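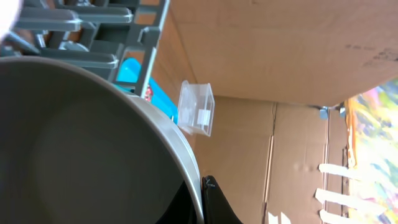

*灰色大碗、沥水架，还有后面的透明小盒子*

星期天早上本来只想洗两个杯子，结果一拉开水槽下面的抽屉，盒子盖子哗啦一下全滑出来了，有一片还滑到了冰箱底下（拿尺子掏了半天才掏出来）。行吧，那就收拾盒子！拖了一整个冬天的事，二月里总算做了。

先交代一下我家的情况。厨房很小，柜子更小，可是我特别爱买透明的保鲜盒。看到透明的就走不动路，总觉得把东西装进去，日子就会变整齐一点。去年在 Clillard 逛街，花3,000日元抱回来一整套，回家才发现跟原来的那批尺寸差一点点，盖子看着都一样，扣上去就是差那么一点，怎么按都翘一个角。田边日和（就是以前写过的，跟我一起学陶艺的那位）来吃饭的时候帮我收剩菜，连换了好几个盖子，最后默默拿了个盘子盖上去。我在旁边笑得不行，心里还是有点惭愧的。

## 第一步：全部搬出来

我的做法很笨，就是把抽屉清空，能摆的都摆到桌上，摆不下的放沥水架和大碗里。灰色那个大碗是我的万能收容所，平时拌菜洗菜都用它，收拾厨房的时候就拿来放各种没想好去处的小零碎：橡皮筋、封口夹、不知道从哪个瓶子上掉下来的小圆圈。碗够大，什么都往里丢，丢的时候特别痛快，最后倒出来分的时候就没那么痛快了。

沥水架我也喜欢，灰色塑料的，一条一条的。盖子竖着插进去正好，像唱片一样能翻着找。原本想买 Grinano 那种带隔板的收纳架，在店里站着看了很久，2,000日元，不算太贵，可是想想家里又要多一个大件，就又放回去了。后来发现旧的沥水架完全能用嘛！省下的钱去吃了一顿天妇罗盖饭。

摆出来之后我给自己定的规矩很简单：

- 盒子和盖子当场配对，配不上的先放到一边，过了午饭再看一次；
- 边上裂了的直接走人，别舍不得；
- 有味道散不掉的，降级去装螺丝钉和针线；
- 拿在手里想不起来上次什么时候用过的，问问朋友要不要。

最后一条最难。每一只拿起来我都觉得昨天才用过。

## 第二步：一只一只看

透明盒子的好处是里面有什么一眼就知道，坏处也是里面有什么一眼就知道。以前冰箱里排着一排，每次开门都像在被它们盯着看：你上周煮的南瓜呢？你说要做的沙拉呢？

圆角的长方形是我用得最顺手的，四个角没有死缝，海绵一转就过去了，直角的那种总有一点油窝在角落里，要用牙签去挑。边沿稍微厚一点的也好拿，手滑的时候不容易掉。八木友代跟我的意见正好相反，她坚持要买圆的，说圆的洗起来才真正没有死角。可是圆的放进冰箱多浪费地方呀！我们俩为了这个在电话里争了好久，后来她妈妈叫她吃饭，就没争出结果。

大小方面，我现在只留三种：装一顿饭的、装半颗洋葱的、装一小团东西的。比这再小的，说真的，盖子一盖就忘了，等想起来都不敢打开。比这再大的呢，冰箱里放不平，总要斜着塞，汤汤水水的就流到一边去了。

还有一个小心得：盒子空着的时候别急着盖死。我以前洗完随手一擦就扣上，过几天打开一股闷闷的味道。现在都是敞着放，或者把盖子垫在底下，要用的时候连盒带盖一起拿走，不用再满抽屉找另一半。就这么一个小动作，早上装便当能快不少，我大概少骂了自己好几句。 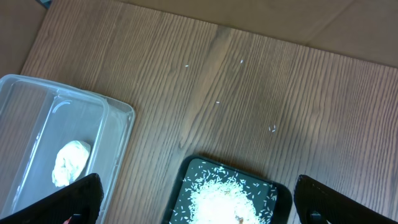
## 第三步：贴标签，还是放纸片？

标签这件事我折腾过好几轮。最开始买的是 Hattori 的贴纸，200日元一小包，颜色淡淡的很好看，写字也顺。可是贴在盒子外面，洗一次边就卷起来，洗几次就成了一块灰灰的胶印，抠又抠不干净，用油擦、用吹风机吹，弄得满手黏糊糊。好看的贴纸我还是留着，拿去贴手账了。

后来改用小纸片，裁成长方形，直接塞在盒子里靠着边。装干的东西（饼干模、茶包、封口夹之类）这样最省事，换内容的时候把纸片抽出来就行，盒子身上干干净净。纸片歪一点也没关系，反正透明的，从旁边照样看得见。装湿的东西当然不行，纸会烂，那种我就用油性笔在胶带上写个日期，吃完撕掉。

高木达也看了我的纸片，说他家里全是打印的，字体统一，连字号都一样。我去他家看过，是真的好看，像店里的货架。可是他每换一种茶就要重新开电脑打一张，我可没这个耐心！手写的丑一点，胜在快。我的字歪歪扭扭的，有一张写着“红豆”，自己看了好几次都看成“红包”，还高兴了一下。

另外要说说托盘。我有个亮亮的土耳其蓝托盘，四角圆圆的，当时买的时候家里人说颜色太跳，跟什么都不配。可是它就是好用啊！小碗小碟放在上面，一端就走，桌子也不用擦那么多遍。白色的小碗摆上去特别精神，我现在吃酸奶都要把它端出来。木头桌面看久了有点闷，放一块蓝的，早上起来心情都不一样。

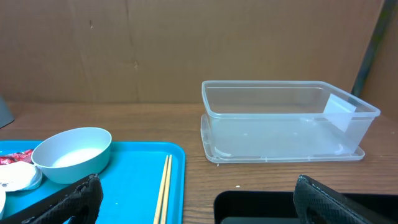

## 收拾完以后

前前后后弄到下午，中间还停下来煮了碗面。最后没有盖子的那一叠，我问了武田加奈子，她说要拿去育苗，底下扎几个洞，窗台上排一排，正好种罗勒。我说那你可得分我一盆，她说看它长不长得出来再说。

抽屉现在拉开不会响了。盖子竖着，盒子套着，纸片和笔放在最前面的一格，透明胶带也终于有了固定的位置。灰色大碗里那堆小零碎我倒出来分了一半，剩下一半又倒回去了（面煮好了嘛）。

Bastitz 下个月好像又要出新的一套，店员说边沿做了改动，盖子更好开。我已经跟自己说好只去看看，不买。钱包到时候放家里，交通卡里也别多充。

你们家的盖子都是怎么放的？竖着、叠着，还是跟盒子扣在一起？留言告诉我吧，最想听听厨房跟我家一样小的朋友怎么弄！要是有去旧胶印的好办法也请一定教教我，还有两只在水槽边上泡着呢。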